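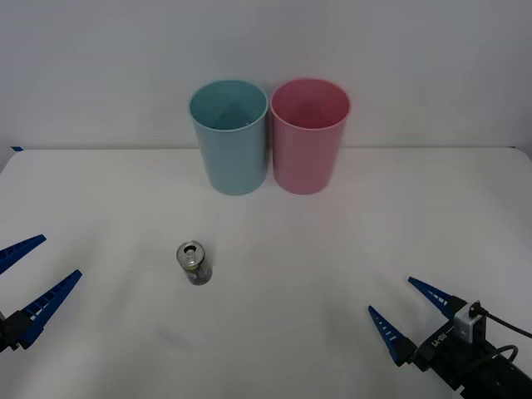
How long before bottling day should I stop stirring the elderflower cordial?
Stop one full day before. The petals and the fine dust sink to the bottom in this time and you strain much less cloudy liquid.

Print this page | E-mail this thread to a friend

Thread: Elderflower cordial – how much citric acid, and does it keep?

stefanec_v wrote:
The question on top is from my first thread, I put it again because people still write to me about it. Now I have a bigger question. My grandmother's recipe says 50 grams of citric acid for 2 liters of water, with lemons. My neighbor Sharada Amin makes it with lemons only and says the acid is for shops. I made both. The one with lemons only had a better smell, but it started to fizz in the pantry. The one with acid is still quiet, but it is a little sharp on the tongue. What do you all use? I have 14 bottles to give away and I don't want to give away anything that opens itself.
Viera

leandro_v wrote:
Keep the acid. Lemons are different every time, one is sour and the next one is mostly peel, so you never know what you have in the pot. If it is too sharp for you, drink it with more water. Also, how much sugar did you use? Low sugar and a warm pantry is the usual story when a cordial begins to fizz.

stefanec_v wrote:
The same sugar in both, 2 kilos. The pantry is on the north side and it is cool even in summer. I did not heat the one with lemons.

dwynwen.sayce wrote:
I don't agree with Leandro. I have made it with lemons for many summers and mine keeps, but I heat the strained syrup until it just simmers and fill it into hot bottles. Not heating is your problem, I think. The flowers carry their own yeast, so if you leave it alive it will find the sugar sooner or later.

leandro_v wrote:
And when you heat it you lose the smell. I tried this twice. It tasted like lemon syrup from the supermarket. The whole point of elderflower is the smell.

dwynwen.sayce wrote:
Then you boiled it. Simmer is not boil. Take it off when the first small bubbles come up at the side of the pot. 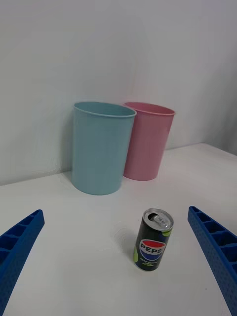
Pepsi can in front, blue and pink cups at the back.

munnithan wrote:
You can both be right, it depends on where the bottle will live. For the refrigerator I do not heat, and I finish it in a few weeks. For the shelf I heat and I also use acid, a little less than Viera's grandmother. For gifts I would always choose the shelf method, you don't know where people will put the bottle. I also freeze part of it in small plastic boxes. The smell stays very well and in March it is a real pleasure to open one.
Meenakshi

stefanec_v wrote:
Freezing I did not think about! Does it become hard like ice?

munnithan wrote:
No, with so much sugar it stays soft, like a sorbet. You can take it with a spoon. Leave some space under the lid.

leandro_v wrote:
Freezing is a good idea, I will give Meenakshi that. I still would not heat mine.

dwynwen.sayce wrote:
One more thing about the bottles. The swing-top ones look nice, but check the rubber rings. Old rings let air in and then it doesn't matter what recipe you have. I buy new rings every year from the hardware store in Brarkstead.

stefanec_v wrote:
Thank you, all of you. I will heat the gift bottles (simmer – not boil) and keep the acid, only not so much of it. The rest goes in the freezer. The fizzy one is now in the refrigerator with the tops loose, and my brother says it is the best of them all, so he can have it.

leandro_v wrote:
Your brother has good taste. Tell him to drink it soon.

We use cookies to remember your login and your reading settings. By using this forum you accept our cookies. [Accept] [Read more]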